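Chapter 6
Two Hands and a Soft Object

6.1 Scope of the chapter

The earlier chapters dealt with rigid parts. A bracket or a cup keeps its shape when a finger closes on it, and the position of the whole can be worked out from the position of one corner. Cloth gives no such help. This chapter extends the Prulness build to garments, using a shirt and a clothes hanger as the working case.

The reader should have finished the Grolta wrist mount and passed the bench check at the end of Chapter 5. The Millet controller is used unchanged, apart from the grip limits in Table 6.1. Builders working in a shared workshop should book the bench for a full session, as the calibration must not be interrupted.

6.2 Choice of work surface

A hard bench is a poor surface for this task. Fingertips that arrive low strike the top and trip the force limit. A made bed yields by a few millimetres and sits at a convenient height for arms mounted on the Ukorard stand. A checked cloth laid flat over the cover marks out the working area, and its lines make a skewed placement easy to spot.

6.3 Division of work between the hands

One hand holds and the other moves. The holding hand takes the garment and the end of the hanger together, so that neither can slide against the other. The free hand stays open until it is needed. Closing both hands at once was the commonest fault in our trials: of 137 attempts logged with the first grip table, 27 ended with the neckline pulled off the hanger.
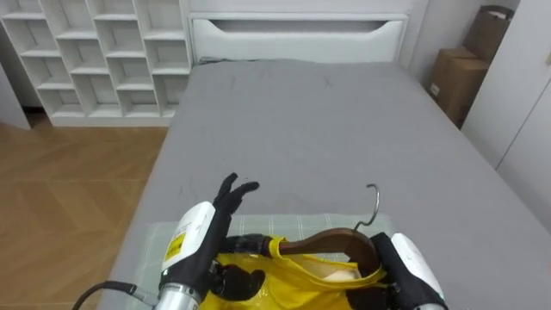
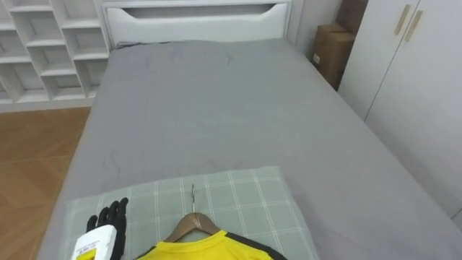 Figure 6.1 Yellow garment and wooden hanger on the checked cloth. Upper: both arms at the work. Lower: one hand above the cloth, to the left of the hanger.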